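The Folding Table: a gallery from Papadopoulos Hall
Posted 2 March 2022

I have been promising a page about the folding table for longer than I care to admit, and now that the clothing swap at Papadopoulos Hall has settled into its new corner I've run out of excuses. It is mostly a page about laundry, I'm afraid. If you came looking for the dahlias, they are on the garden page, and the recipe for the lemon slice is still where it was.

For those who haven't been along, the Dodham clothing swap works the way you'd hope. You bring clean things you no longer wear, somebody folds them, and you go home with things somebody else no longer wears. There is no money in it, apart from a gold coin for the tea if you happen to have one in your pocket. The last swap moved 186 garments, which I know only because my niece was given a clicker to keep her busy and took the job extremely seriously. She would not let a sock through as a garment. A pair of socks, after some negotiation, was allowed.

The old arrangement was a row of card tables along the kitchen side, all slightly different heights, so that a pile of jumpers would set off across the gap and end up on the lino. Now we have one good table, and I can't tell you the difference it has made to my lower back and my temper. I grew up with a mother who ironed tea towels (and pillowcases, and once, during a very wet June, my father's gardening trousers), so I came to folding with strong opinions. I've softened on some of them. Fitted sheets I will roll up with a clear conscience, and I no longer care which way the sleeves go so long as both of them go the same way.

A few words on how we do things, as I'm asked every time and tend to answer with my mouth full of pins. Shirts are buttoned at the collar and one button further down, laid face to the table, sleeves in, sides in, and then halved from the hem. Trousers are put leg to leg with the seams together, and you give them a good smooth with the flat of your hand before you bring the cuffs up to the waist. Jumpers are folded and never hung. Anything knitted by hand gets a little paper band with the washing instructions on it, if the person who brought it can remember them, and if they can't, the band says "cool water and good luck".

Baskets are for sorting, and we are fussier about them than we used to be. For years we used supermarket bags and whatever boxes came out of the bottle shop, and it looked like a jumble sale after a storm. A soft-sided basket is much kinder to clothes. It doesn't snag, it sits happily at the back of the table while you work, and two people can carry a full one between them without anyone barking a shin. I'd love more of them, so if you have one gathering magazines in a spare room, you know where to find me.

The Verus shelving along the far end was a gift, came flat, and took an entire afternoon and two pots of tea to put up. We had one bracket left over and have decided not to think about it. Labels for the shelves were done in my best printing and then done again by someone whose best printing is better than mine. Children's things are at the bottom where children can get at them, which some of you feel is a mistake, and I do understand, but you should see the pride on a four-year-old who has picked her own raincoat.

I should mention the mending, too. Anything with a dropped hem or a missing button goes to one side, and if you have half an hour and a needle you're very welcome to take a piece home. The button tin has reached the point where it can't be lifted with one hand. Somebody's aunt left us hers, all sorted by colour in little pill bottles, and I'm sorry to say it has since been tipped in with everything else. I still feel a pang about it – all those years of patient sorting, and it was undone by a toddler between one sip of tea and the next.

What I like best is the quiet stretch before the doors open, when the first things have come out and nothing has been made neat yet. You get to pick a garment up and wonder about it a bit. Blue-greys are my weakness. I have taken home far more of them than I have ever brought, and my wardrobe looks like a wet morning at the harbour, but I find it such a restful colour, and it goes with everything else I own, being nearly everything else I own.

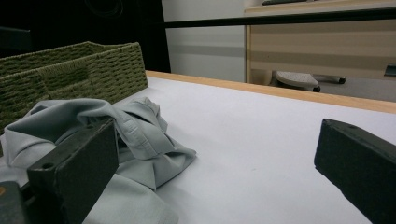

A soft grey-blue piece all in a bundle on the white table, still waiting for its turn, and the olive-green woven basket behind it. I am very fond of that basketweave. The pale wood edging on the table pleases me as well, more than an edging probably should.

Cameron McPhee writes: Lovely to see the swap getting a page of its own, but I must put in a word for the rollers. I've rolled my shirts for years and they come out of the drawer with far fewer creases than they ever did folded in half from the hem, and you can see every one of them at a glance instead of digging to the bottom. I'd be glad to do a shelf my way next time and let people judge. Also, I have a basket you can have. It's been holding old copies of the Flilanance newsletter, which I suppose I could finally read or recycle.

Well, Cameron, you may have a shelf, and I'll say so here where everyone can hold me to it. I'm not promising to be converted. I tried rolling once for a trip to my sister's and arrived with a suitcase full of sausages, each one creased in a spiral, but I may have been doing it carelessly and I'm willing to be shown. The basket I accept with both hands, newsletters or no newsletters.

A few practical bits before I go and put the kettle on. Please bring things washed and dry, and have a look in the pockets first (we've had a house key, a great many tissues and a rather good fountain pen). Shoes are fine if they're in pairs and have some walking left in them. We can't take pillows or doonas, as there's simply nowhere to put them. Coat hangers we have in abundance, so please, I beg you, keep yours at home.

If you'd like to help with the folding, come in by the side door and bring your own mug. There's no need to know how to do it beforehand. I will show you my way, Cameron will apparently be showing you his, and you can make up your own mind over a slice of something.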